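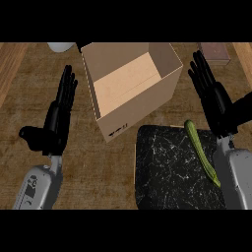
Brunby, 2/19/25

Fuva Rocker Shaft Set for Stojanović 400 Singles

We are very happy to say that the rocker shafts are back on the shelf, and thank you to everybody who wrote in over the winter and waited so patiently! The last batch sold out in January, quicker than any of us expected, and Fuva had to wait on steel before they could start on the next one.

The set replaces both shafts on the overhead valve 400 engine, from engine number 1550 onward. Earlier engines have the plain shaft with no oil groove and a slightly smaller end, and although the new one will go in with some persuasion, please don't do it (Boris Vlachou tried it on his own bike and spent a long weekend getting it out again). If your number is stamped over or hard to read, send us the casting mark from under the rocker box and Mirjana Georgiou will look it up in her notes.

Each shaft is ground to size after hardening, with the oil groove cut the way the factory did it on the later engines, a little longer toward the exhaust side. We have seen original shafts with a short groove as well, mostly in engines that had been back to the works, and we have never found a parts list that explains it. Either kind can be swapped for ours.

What you get: two shafts, four thrust washers, two end nuts and the copper washers to go under them. The spring washers are not included, as the old ones nearly always clean up fine, but we do keep them under part number 61 if yours have gone missing.

A word on fitting. Warm the rocker box gently before you push the old shafts out, and keep the rockers in order on the bench. Nikola Petkov likes to put a smear of assembly oil in the groove, and after seeing a good many of his engines apart we have all picked up the habit. Check the end float before the nuts go down for good, then look at it again after your first proper ride.

Part number: 282
Made by: Fuva
Fits: Stojanović 400 overhead valve, engine 1550 and up
Sold as: complete set only

To order, write or call the Skolto parts counter and ask for Nandini Salian.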